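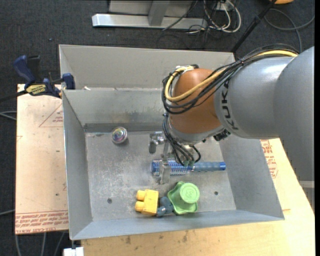
Get rid of the big bin, a reader wrote after my last column, and buy yourself a proper organizer with drawers, because anything you toss in a bin is as good as lost. Three other people wrote in to agree, and one of them sent me a link to the model with the clear fronts. So, fine, let's talk about it, because I've been on both sides of this and I have opinions.

I owned the organizer. It was a Tarkham, the tall one, and I paid $67 for it at Brosotier one July when I'd decided I was going to be a different kind of person. I mounted it over the workbench, I labeled the drawers, I stood back and felt wonderful for a good long while (I even made my sister come look at it, and she was nice about it). It lasted until fall. The screws were great in there, I'll give it that. Screws and washers and picture hooks love a little drawer. But most of what floats around my house isn't a screw! It's a scrub brush, a roll of tape, a flashlight, half a tube of caulk, the handle off something. Try getting a scrub brush into a drawer the size of a deck of cards. You end up with a beautiful wall of tiny labeled drawers and a pile of real stuff on the bench underneath it, and the pile is what you use every day.

What I have now is a metal bin. It's open on top, with high sides, big enough for both arms, and everything of middle size goes in it. When I need something I look down. That's the system. I don't have to remember if the brush was filed under cleaning or painting or "misc.," a drawer I had two of, by the way.

Look at a bin that's been used. Sloping gray walls, whitish scratches all over the floor, a few brownish stains up the side, and a brush lying in the middle of it with its blue end cap practically waving at you. Who's going to lose a brush in there? I'd take that over any number of drawers. Even the small shiny round thing with the purple and green swirls on top, which I'd love to have on my own windowsill, stands out just fine against plain bare metal.

And that gets me to the part I care about most, the emptiness. People hear "bin" and they picture it heaped to the rim, with a waffle iron on top. Well, sure, if you fill it like that then my letter writers are right and you'll never see your brush again. A bin only works if you can see a fair amount of the bottom. I think of the floor of it as the thing I'm maintaining, and the stuff in it as visiting. When I can't see metal anymore I dump the whole thing out on an old sheet and put back what I've touched lately, and the rest gets a hard look. It takes as long as a podcast.

You can't do that with drawers. Drawers hide their own fullness. I had 57 labels' worth of storage in 1270 square feet of house, counting the kitchen and the bathroom and that awful thing behind the closet door, and I could not have told you what was in half of it. Every drawer looked neat from the outside! There was one marked "felt" that had a dead battery in it and a key. I still don't know what the key goes to. I've tried it on everything, including the neighbor's shed (with permission).

Now, metal. I'm stubborn about metal. A plastic tub cracks at the corner the first cold winter it spends in the garage, and fabric baskets slump and soak up whatever leaks on them. Sheet metal gets ugly and then stops getting uglier. Mine came out of a shop on Zúñiga that was closing down, and it already had more scratches than I could put on it in a lifetime, so I've never once worried about dropping a wrench in there. It makes a terrific racket when I do. My husband says he can tell what I'm looking for from the next room, by the clang, and he's right more than he should be.

It's easy to clean, too, which matters if you keep brushes in it. Brushes shed. They carry grit around in their bristles and they leave it wherever they lie down, and in a drawer with a felt liner that grit is there forever. In a bin I tip it out. If it's really bad I hose it off on the driveway and lean it against the fence to dry, and I do mean dry, all the way, before anything goes back.

A word about brushes while I'm here, since half my mail seems to be about them. Buy one with a thick handle in a color you'd never paint a room. I used to get the tasteful ones, pale wood, little leather loop, very pretty on a hook and completely invisible anywhere else. Bright blue is good. Orange is good. You want to be able to spot it when you're kneeling in a puddle and reaching backward. And don't store it with the bristles jammed down under something heavy, they'll take a set and then you've got a brush that scrubs sideways.

Are there things I won't put in the bin? Of course. Blades stay out of it, and so does anything glass, and so do the small screws, which live in jam jars. I'm not a fanatic. One of the letters, from up near Onach, asked about families with little kids, and I think that's a fair worry. An open bin at knee height is an invitation. Put it on the bench, or on a shelf with a lip, and keep the mean stuff somewhere with a latch.

But I would push back on the idea that the bin people are the lazy ones. I was far lazier with drawers. I'd open the nearest one with any room in it, shove the tape in, shut it, and walk off feeling tidy. With a bin I have to look at my own mess every time I go by, and that nags at me enough that I deal with it.

I did keep two drawers from the Tarkham, pulled them right out of the frame. They sit on the kitchen sill now with rubber bands in one and clothespins in the other. The rest of it went to the swap shed at the dump, and somebody had taken it by the time I'd finished unloading the cardboard. I hope they have a lot of screws.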